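Textile Care in Shared Buildings
Handout 4: the shared dryer
2018-10-28

Last week we got as far as the spin cycle. This week, tumble drying, and the claims made for it.

Start with the word "smart". A sensor programme estimates how damp the load is and stops when it thinks the job is done. Fine for a drum of similar shirts. Put one thick towel in with them and I would not trust it. The Vivby leaflet (on the reading list) promises savings of up to 36 per cent against a timed programme, and doesn't say what was in the drum. Treat the figure as advertising. 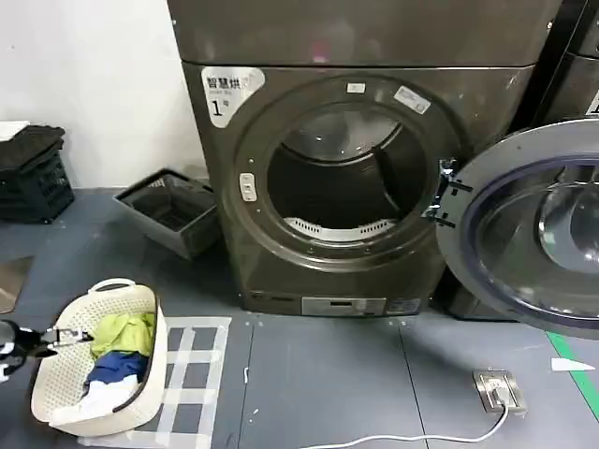
Filters are the second weak point. In a shared laundry each user assumes the last one cleared the lint. The Pasero survey asked 413 tenants, and nearly all said they always did it. Self-reporting again. I'd want to see the filters.

Before loading, whatever the notice on the wall says:
- look into the drum and feel behind the baffles for socks
- wipe the door seal
- clear the filter yourself
- shake each item out, don't put it in as a lump

Overfilling: see Ukutis, chapter 14. The advice is sound but the "two-thirds full" rule has no source that I can find.

For November: read the Javier case study and bring one claim from it you don't believe.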